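4. Preparing the board and wiping down

The Fliltstead sheet says any flat surface will do. I doubt it. A table that looks level often isn't, so check before you put the board down.

1. Clear the tabletop and lay the board flat.
2. Press each corner in turn. If one rocks, turn the board over and try again.
3. Look across it in low light for grit and old smears.

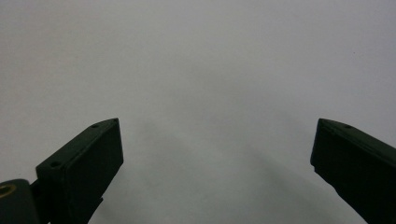

2 min read

Note: a pale surface hides dust well. Run a dry fingertip over it before you trust your eyes.

4. Stand the container to the left, five or six centimetres in from the edge.
5. Drape the cloth over the top. Folding it neatly is supposed to help, but Soo-ah Yeom tried both ways and saw no difference.

Caution: don't soak the cloth. Murasen's advice to "wet generously" seems to me a good way to ruin a wooden table.

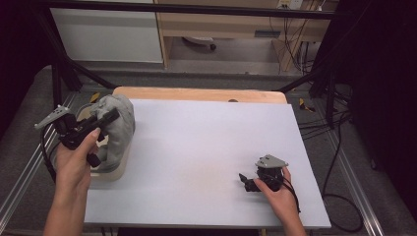
6. Wipe smudges from the outside in, using light strokes — scrubbing may leave a dull patch. A mark that survives seven strokes is probably a stain, whatever the bottle promises.
7. Leave the cloth spread out to air before you put it away.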